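FOR IMMEDIATE RELEASE

Student team opens sign-ups for Trilness, a lab automation contest run all in simulation

May — The Tollia student robotics club is taking entries for the second round of Trilness, its plate-handling contest for high school and college teams. No hardware needed. No entry fee. Teams write the control code, the club runs it in a simulated lab room, scores go up on the board that night.

Views from the simulated room, wrist cameras included:

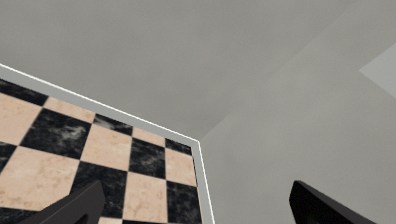
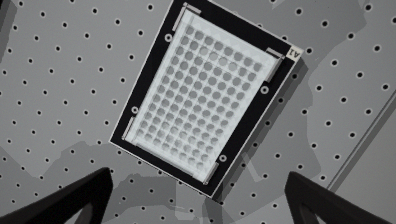
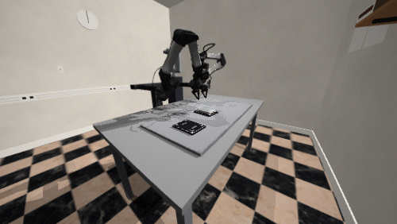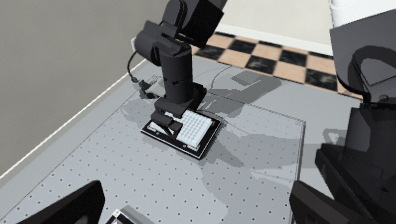 The task sounds small. Get a 96-well plate out of its holder, carry it, set it down in another holder, don't tip it. Two arms share one table, so timing matters as much as grip. Points for a clean seat, points off for bumps. Full rules in the entry packet (14 pages, sorry, we did try to cut it).

"Last round most teams wrote the pick first and left the second arm for the final week," said Keerthana Chettiar, club president. "Then the arms ran into each other. A lot. So this time there's a practice track just for the two-arm part and it opens early."

The first round drew 97 entries. Club members logged more than 730 runs before the scores closed, a good chunk of them overnight on machines in the computer lab. Top spot went to Fillarell, a team of two juniors who had never used a simulator before the fall. Their code is posted on the club page with their permission, comments and all. Worth a read even if you don't enter.

New for this round:

Practice track for two-arm moves, opens with sign-up
Random start positions for the plate holder, within limits listed in the packet
Replay files for every scored run, so teams can see were it went wrong
A beginner bracket, one arm only, for teams with no members past tenth grade
Written feedback on the first submission — later ones get a score only

The beginner bracket came out of the after-school class taught by Karla Nava. Her students built their first pick routines in six weeks, working in pairs, and asked for somewhere to submit them. "They kept asking me what the score was," Nava said. "I didn't have a score. Now there is one."

The scoring code was rewritten over the winter by Mahmoud Ghoneim and Balakrishnan Suvarna. Main fix is the placement check. The old one was passing plates that sat crooked, one edge up on a clip. The new one looks at all four corners. Old entries were rerun against it and 294 runs changed score. The first-place result did not change, third and fourth swapped.

"We told both teams before we posted it," Suvarna said. "They were fine. One of them had already spotted the bug."

Finals will be shown live in the D'Souza Room, doors at 6:30 p.m., free, open to the public. Top eight teams in the main bracket and top four in beginner. Each team gets five minutes to talk through its approach, then the run goes up on the screen. Remote teams can call in. Parking behind the building after 5, the front lot is permit only. Pizza til it runs out.

How to enter: teams of one to four, one adult contact for any team with members under 18. Sign up on the club page, download the packet and the starter code, send a test submission within two weeks so we know your setup works. Starter code is Python. Other languages possible but ask first — we can't promise help with them.

Mentors also wanted. An hour a week, online, no simulator experience needed if you can read Python and answer email.

Press contact: Annapurna Bhat, outreach lead, through the form on the club page. Interviews with team members can be set up after 3 p.m. on school days. Replay clips from the first round available on request.

###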